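## Chapter 5: Cold Storage in Small Rooms

Makers of mini refrigerators like to talk about litres. The figure is worked out from the bare cavity, and shelves, door mouldings and the awkward corner at the back are treated as if they took up no space. Students should be wary of it. In the Plarnberg survey of rented rooms, 243 tenants were asked what they kept in their small fridges, and the answers had little to do with the volume they had paid for.

Danjuma Balogun, who ran the survey, blamed the shelf. A wire shelf is cheap and lets air move, but a narrow jar tips on it and a spill goes straight through to whatever sits underneath. His remedy was to take it out and set it at another height. I doubt this helps as much as he claimed — many small cabinets offer only two positions, and neither suits a tall bottle.
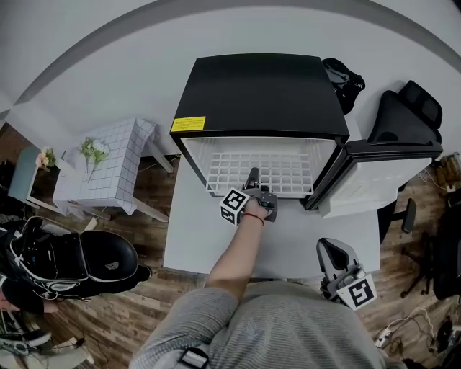

The door deserves the same suspicion. Its moulded shelves are counted as storage, yet they are usually the warmest part of the cabinet, and milk is put there all the same. A door also needs room to swing, and floor plans seldom allow for it. Nearly 900 millimetres of clear space in front of the table is a fair starting point, though the Korkex guidelines ask for less and do not say why.

### 5.1 Measuring usable space

Begin with the shelf in place and the door shut.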